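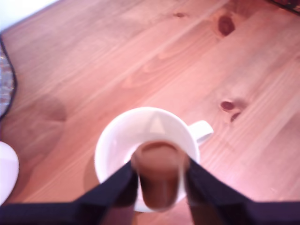
A small glass and a white mug

Digital services levy: does it reach someone as small as me?

I run a one-person website in Wollonden that puts people who want old maps in touch with people who have old maps. It is not a growth industry. Buyers pay the seller directly and I take a commission, plus a bit for the adverts down the side, most of which are for stairlifts.

In February a letter arrived from the Domport revenue office. It says I "may be supplying intermediation services to users in the territory" and asks me to work out whether I owe their new digital levy. I had read about this levy in the papers, where it was always going to make the giants pay their fair share at last. I have been called many things but this is a first.

I do have customers in Domport. Last year they brought me 300 in commission, in their money. I have no office there, no staff there, and I have been once, to change trains. The form is 7 pages long and wants to know the name of my group parent company. Do I fill it in, ignore it, or write to my mother?

Carvalho
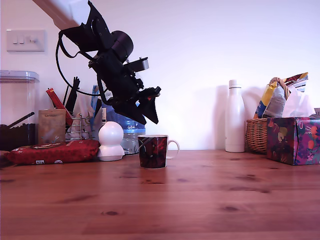

Posted by Celeste Abreu

Don't ignore it. I did the books for a firm in Ruma that had the same letter, and the letter goes to anybody whose name turns up on a payment processor's list. It doesn't mean they have looked at you and decided you are a giant.

There are two separate matters and the form muddles them. The first is whether you do the kind of thing the levy covers. Putting buyers and sellers together for a commission does count, I'm afraid, and so do the stairlifts if the adverts are shown to people in Domport. The second is whether you are over the threshold. When I last dealt with it the small supplier limit was 1000 a year in local money, counted on what you earn from users there and leaving out everything you earn elsewhere. Check the notes that came with your letter in case it has moved. On 300 you would be well under, unless the adverts are doing far better than you let on.

If you are under, you only need the first page and the declaration at the back. Put "none" for group parent. Don't leave it blank, as a blank box gets the whole thing returned and you'll be back in the queue. Send it by whatever method gives you a receipt and keep your workings.

One more thing. Commission counts when it is charged, and the date the money reaches you doesn't matter. We got that wrong and had to do the sums again. Also, this has nothing to do with your ordinary income tax at home. You still declare the 300 there in the usual way.

Posted by mapless

just bin it. what are they going to do, invade? the big lot have been arguing about this tax for years and have whole floors of lawyers to do it with, you have a letterbox

Posted by Ruma_Resident

Please don't bin it. My brother-in-law binned his and the fine for not replying was more than the levy would have been, and he didn't owe the levy.

I agree with most of what Celeste says, though I thought adverts went on a different form if someone else's network places them for you. Mine are placed that way and I was told to leave them off. That was over the phone, by a man who was eating something, so get it in writing. There is an address for written queries on the back of the letter and they do answer, in their own time.

Carvalho, replying

Thank you both, and thank you mapless for the legal opinion. The adverts are indeed placed by a network, so I have written to ask. First page and declaration done, "none" entered for parent. My mother has been told.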